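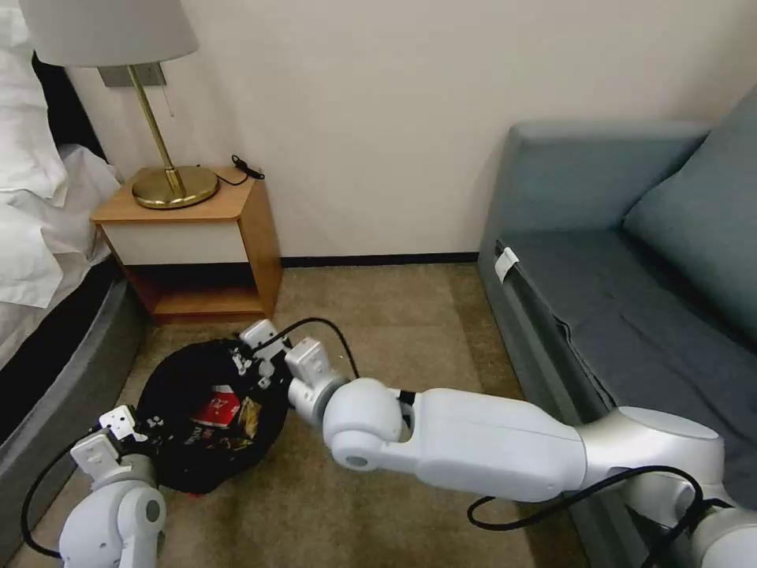

Section 2: Planning Your Purchase and Your Budget

Please read this section before you place an order, and before you promise anybody a start date. We know it is tempting to skip straight to the unboxing pages (we would too!), but most of the calls that come in to the Valtia help line are about things that could have been settled with a tape measure and a quiet hour at the kitchen table. The steps apply to the Skiderura two-arm set in both its home and guest-room versions.

2.1 Before you begin

You will need a tape measure, a notepad, a floor plan if you have one, and the Skiderura price sheet that came with your quote. Prices on the sheet are held until June. If yours has run past that, ask your dealer for a fresh one.

2.2 Choosing the jobs

1. Write down the jobs you would like the arms to do, in the words you would use to a new helper. "Pack the snacks into the drawstring bag by the nightstand" is a good entry. "Tidy up" is too broad to plan around, and you will end up paying for parts you don't use.

2. Mark each job as one-arm or two-arm. Soft bags nearly always belong in the second group, as one gripper has to hold the mouth of the bag open while the other reaches in. The same goes for pillowcases and most laundry.

3. Note where each job happens: on the floor, on a bed, at table height. Floor jobs between pieces of furniture ask the most of the arms' reach, so put a star beside them.

4. Choose the two or three jobs that matter most to you and budget for those first. The rest can wait for a second order, and many owners find they have changed their minds by then anyway.

Note: If every job on your list is a one-arm job, talk to your dealer about the single-arm set. We would much sooner sell you the smaller one and have you happy with it.

2.3 Measuring the room

5. Measure the gap between the furniture at its narrowest point, with the bedding hanging the way it usually hangs. Loose folds of a sheet or comforter take up more of a walkway than you would think.

6. Write down anything that stands on a low table or nightstand close to the work. Lamps are the usual one. Include their cords.

7. Look at the floor. The Millet wheeled base is happy on hard floors and short carpet. For deeper carpet you will want the wide wheel kit, and it is listed separately on the price sheet.

Caution: The arm cables hang in loops and need room to move. Leave them slack, and plan a path where they won't catch on furniture legs, bed corners or a lamp cord. A cable that is pulled tight and clipped down out of the way will wear out early, and cable damage of this kind is not covered by the warranty.

2.4 Working out the cost

8. Start with the price of the set itself from your quote, then add the items below as they apply to you:

Delivery and first set-up: 1000
Teaching package for your chosen jobs: 3000
Wide wheel kit: see price sheet
Spare finger pads: see price sheet

All amounts are in dollars and leave out sales tax.

9. Add a spare pair of finger pads to your first order even if it feels early. Pads rub down faster on rough cloth and zippers, and waiting on a small parcel while the whole set stands idle is a sorry way to spend a week.

10. Set a little money aside for practice goods. Buy a few bags, boxes and wrapped packages of the kind you really use, in different sizes and colors, and keep them just for teaching. They will get crumpled, and that is quite all right.

Note: The teaching package covers up to 3 jobs. A job done in two different rooms is charged as two jobs, so think about which room will see the most use.

2.5 Sending in your plan

11. Copy your job list, your measurements and your chosen extras onto the planning form at the back of this guide, and send it to your Zondel dealer with your order. Keep a copy for yourself.

12. Wait for the dealer's written reply before moving furniture or putting in new outlets. Now and then a small change of layout saves the cost of an extra part, and it would be a shame to have done the heavy lifting twice.

Section last revised 6th January. For unpacking and first power-up, go on to Section 3.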